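# 第9章 台面分区与备餐

本章要点:
- 分格。先有格子,再有东西
- 砧板、盘子、托盘各占一格
- 空格也是格,别急着填满

课前准备:纸、胶带、一块砧板、一个盘子、一个托盘。面包随意。课时30分钟,多了不讲。

## 9.1 为什么先讲台面

前几章讲刀,讲火候,讲冷藏。台面一直没讲。补上。

初学者备餐,十有八九是这样:面包放下,找盘子;盘子找到,砧板没地方搁;砧板塞进去,面包又得挪。来回三趟,一份三明治还没开始做。手不慢,是台面乱。

Kamol Wiriya 在 Ueda 的培训厨房带过几年新人,第一课不碰食材,只贴胶带。学员嫌烦。贴完,练拿放,练到不用低头找为止。他的笔记后来整理成“Clandum 分格法”,本章沿用,术语略有改动。

基本规则,先背下来:

1. 台面用胶带分成大方格,横线竖线都要贴到底。
2. 一格一物。盘子一格,托盘一格,砧板一格。
3. 近身的格子先空着,留给手和下一步。
4. 暂时不用的往远处放,别堆在跟前。

长桌铺牛皮纸,蓝胶带分格,效果见图9-1。注意三样东西的间隔:面包在圆盘上,白托盘在旁边那格,木砧板靠远端,近处整片空着。

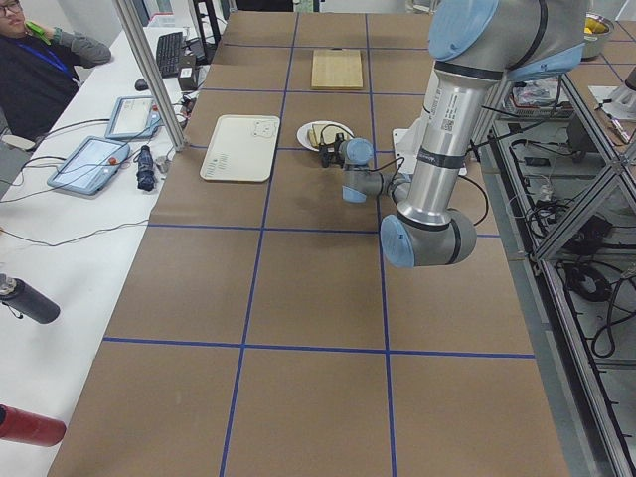
## 9.2 砧板的位置

砧板是最占地方的,也最容易放错。很多人习惯正中一摆,然后什么都绕着它走。不推荐。

Clandum 的做法:砧板偏一侧,平放,整块落在格子里面,不压线。压线就算占两格,练习时扣分。惯用右手的先试左侧,左手持料,右手空出来;左撇子反过来。两边都试一遍再定,别听同桌的。

几个常见错误:

- 斜放。看着随意,切起来别扭,边角还会伸到隔壁格。
- 竖靠在墙边“待会儿再拿”。待会儿就倒了。
- 砧板上叠盘子。不行,盘子有盘子的格。
- 胶带贴一半。横线没到头,格子等于没分,返工。

关于尺寸:格子要比砧板大一圈。手指要能从边上伸进去抬板子,抬不起来就是格子小了,揭掉重贴,不要将就凑和。

关于材质:木的竹的都行,本章不比较,见第10章。

图9-2,竹砧板放左侧一格。练习前对照自己的台面看一眼,重点看板子右边和胶带的距离。
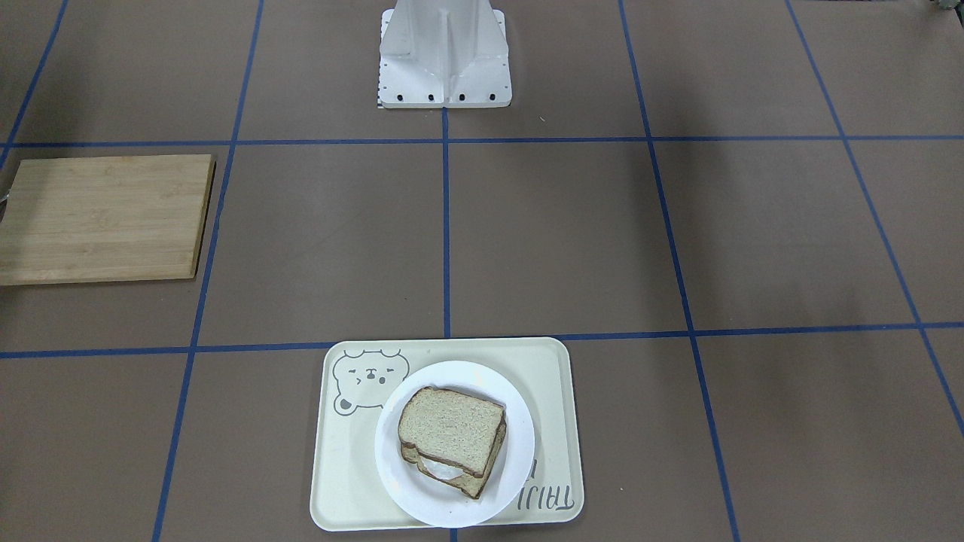 ## 9.3 动手:第一次分格

两人一组。一人贴,一人看线。

- 铺纸。纸边压平,卷起来的地方先用胶带按住。
- 贴长线,再贴横线。胶带拉直了再放手,歪一点可以,断了不行。
- 放砧板。放盘子。放托盘。顺序不要变。
- 报格。看线的人说“盘子”,贴的人不低头,直接伸手去摸。摸错了记一笔。
- 换人。

满分100,压线一次扣10,摸错一次扣9。分数自己记,下节课要用。

Huia Mudgway 审稿时在页边批了一句:盘子和托盘挨太近,学员老拿混,中间空一格试试。试过,可行。台面够长的班级照此办理,台面短的,把托盘往远端推一格即可。

托盘里放什么、放多少,下一节在讲。胶带先别撕,9.4还用这张台面。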